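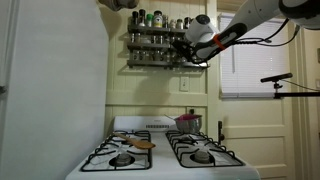 Spices over the stove: how bad is it really?

beadboard_betty
We moved into the Uvorthorpe place in May and the rack was already up on the wall behind the gas stove, three tiers, metal. I filled it on a Sunday and felt very organized. Now my sister says I'm slowly cooking my paprika. Do I have to move everything?

finlay_moncrieff
Your sister is right. Heat and steam, every night, straight up into the jars. I kept mine over the range at the old apartment and the oregano ended up tasting like the box it came in. Put them in a drawer.

beadboard_betty
I have 2 drawers. One holds silverware and the other is where batteries go to die.

gravyboat45
Disagree with Finlay. If you cook every day you'll empty the jars before the heat gets them. The stuff that goes stale is the cardamom you bought for one recipe. Keep the salt, pepper and chili up there and exile the rest.

finlay_moncrieff
She said paprika. Paprika sulks if you look at it.

gravyboat45
Then buy smaller paprika.

matheson_k
My problem with racks back there is the reach. You lean over a lit burner in a bathrobe to get the cumin. I did that for 30 seconds once and own a different bathrobe now.

beadboard_betty
OK, that one got me. Would the top shelf be any better than the bottom?

matheson_k
Farther from the pan, farther over the flame. Pick your sleeve.

gravyboat45
Also wipe the jars. Mine had a coat of grease you could sign your name in. Warm water and dish soap, 2 minutes.

beadboard_betty
Compromise: salt and pepper stay, paprika moves in with the batteries. Will report back.

finlay_moncrieff
Label the drawer.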